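Teaching an adult to write by hand, which letter forms do you start with?

Posted in: Adult Literacy and Tutoring

marlpit_4

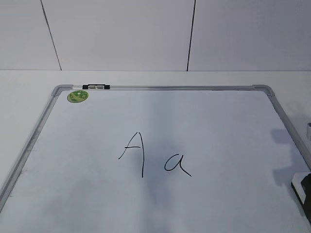

I tutor two evenings a month at the Druvance library branch and I have a new learner, mid-fifties, who reads at a decent level but never learned to write past signing his name. He drives for Prestau and wants to fill out his own delivery sheets. The workbook our program uses is the Avram one, and it spends the first 5 lessons on capitals only. Lowercase doesn't show up until lesson six. I'd like to do both from the start, a capital A and a small a next to each other on the whiteboard, then B and b, and so on. My own capitals are loose, with one leg longer than the other, and I wonder if that matters when somebody is copying you. Has anyone gone against the book on this? Did it slow people down?

tidewrack

I did pairs for years. It's fine. The one thing I'd change is the order. Going through the alphabet puts b and d close together, and adults mix those up as much as kids do. I start with letters that have the same shape in both sizes: c, o, s, v, w, x, z. They get seven letters for the price of one and the first session feels like progress.

old_ledger

I'd stick with the book. Delivery sheets are filled out in block capitals. If that's his goal, teach him 26 shapes and he can do his job next month. Lowercase can wait until he asks for it.

marlpit_4

old_ledger, I thought about that. The sheets are block capitals, yes, but there's a comments box and he says the other drivers write in it normally. He doesn't want his to look different.

old_ledger

Fair enough. Plenty of people write all caps their whole life though. My father was a machinist and I never saw a small letter from him.

quillet109

On the sloppy letters question, I think it matters some at the beginning. A learner doesn't know yet which parts of the letter count. I had a woman who put a little hook on the foot of every A because I did. She thought it was part of the letter. Took a few weeks to get it out, and she was annoyed with me about it.

tidewrack

I disagree with that. Everybody's handwriting has hooks in it. If she could read it and other people could read it, leave it alone. Adults have been told their writing is wrong enough times.

quillet109

She was the one who wanted it gone. I would have left it.

brackenfold

Coming at this from the supplies side. Get him off the whiteboard as soon as you can. A marker slides and there's no drag, so the hand doesn't learn how hard to press. Then you hand him a ballpoint and he tears the paper. I use the wide ruled Brerkska pads with the dotted middle line. Our center bought a case in February and we're still using them.

Also a soft pencil for the first month. Pens later.

marlpit_4

We have regular notebook paper and that's it. I can draw in a middle line with a ruler.

brackenfold

That works. Draw it lightly or he'll treat it as something to trace.

harrowgate_lane

Program coordinator here, different state. We had learners keep every practice sheet in a binder and one man got to 3,670 words copied out by the end of his first year. He counted them himself. He did capitals first, for what it's worth, and his lowercase is still shaky. I don't know if one caused the other.

old_ledger

How is his block printing?

harrowgate_lane

Very good. Better than mine.

marlpit_4

Thanks, all. I'm going to try pairs, with tidewrack's same-shape letters first and then the ones in his name, and print the capitals he needs for the sheets on a card he can keep in the truck. I'll slow down when I'm writing on the board too. Next session is at 6:30 so I need to go rule some paper.

tidewrack

Do the numbers as well. He'll need those on the sheets more than any letter. Watch the 4, decide on open or closed at the top and stay with it.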